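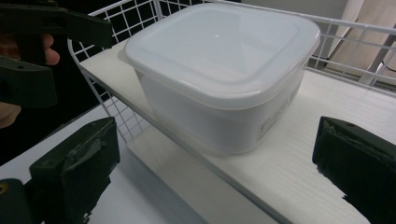 One reader of the first part wrote in to say that hard fingers always slip on lidded plastic boxes, and that a softer pad should be tried before the jaw opening is touched. Pads are step 3 below.

Comparing two finger sets on a food container

1. Set the container on the shelf at a slight angle. Mark its corners lightly in pencil so every try starts from the same spot.

2. Open the jaws to 120 mm. Bring the fingers in level with the body, below the lip of the lid — a grip on the lid alone can pop it off.

3. Close slowly, lift 100 mm and hold for 4 seconds. Do this with the Kivwood fingers bare, then with pads on.

4. Swap to the Jallurari set and repeat.

Write down every slip, including small ones. If the container turns in the grip, lower the fingers a little and start that set over.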